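Litanwood growers look to the ponds as the rains run late

Farmers in the Litanwood valley have been told they can draw on the village ponds for another month, after a dry spell that has left the upland fields a good deal thirstier than anyone would like at this point in the season.

The decision came out of a long and rather good-humoured evening meeting at Boselano, where people sat on the steps when the benches ran out and the tea kept coming until well past 10. The local water board says 1,039 households now depend on the ponds for at least part of their irrigation, and most of them grow millet, pulses or a bit of both, with perhaps a few rows of vegetables near the house.

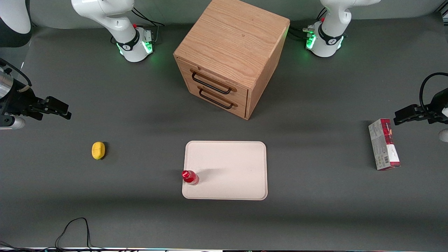 Two robot arms at a grey tabletop, with a handful of objects set out on it.

Ehsan Shojaei, who chairs the board, said the ponds were holding up better than he had feared, thanks in large part to the desilting done before the summer - slow, muddy work that families took on between other jobs. "We are asking people to water in the evening and to talk to their neighbours before they open a channel," he said. "It sounds a small thing, but it was the quarrels that wore us out last time."

Under the new arrangement each hamlet will have its own turn at the sluice, and the turns will be chalked up outside the Upadhyay grain store, where everybody passes sooner or later. Growers who have already lost a sowing can ask for replacement seed from the Prendora co-operative, which has set aside enough for roughly 30 smallholdings and hopes to find more.

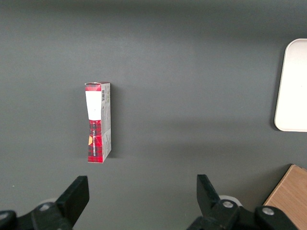

A tall cardboard box with a red and black plaid pattern.

Carter Poirier, who farms on the upper slope, has put in for millet seed and is keeping his best field back for a second try. He would have liked the turns to be longer, he said, though he was glad to see the thing settled and written down, and he stayed on afterwards to help stack the benches.

The board will look at pond levels again in October, when the winter sowing has to be decided.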